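Blackwood Culinary School Adds Evening Soup and Stock Course

The Blackwood Culinary School will offer a new evening course in soups and stocks beginning in April, the school announced. The course runs for eight weeks and is open to home cooks at all levels of experience.

Classes will meet from 6:30 p.m. to 9 p.m. in the teaching kitchen on Arance Street. Participants will prepare vegetable, chicken and fish stocks in the opening weeks before moving on to chowders, bean soups and clear noodle broths. The final class is set aside for chilled soups, including a cucumber and buttermilk recipe long used in the school's daytime program.

Enrollment is limited to 150 students, divided into small groups. Tuition is $200 and covers all ingredients, a printed recipe booklet and the use of knives and pots. Students are asked to bring an apron and closed-toe shoes.

The course replaces the winter baking series, which will return next season. Produce will be supplied by Stilto Farm, which also provides onions, leeks and root vegetables to the school's lunch counter.

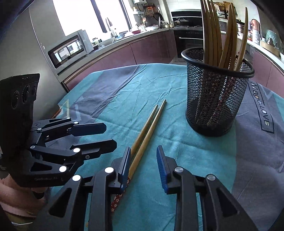 Applications are accepted at the front office and by mail. Students with food allergies should list them on the form - substitutions can be arranged for most recipes, with the exception of the fish stock class. Refunds are available until the second class meeting. A waiting list will be kept once all places are filled.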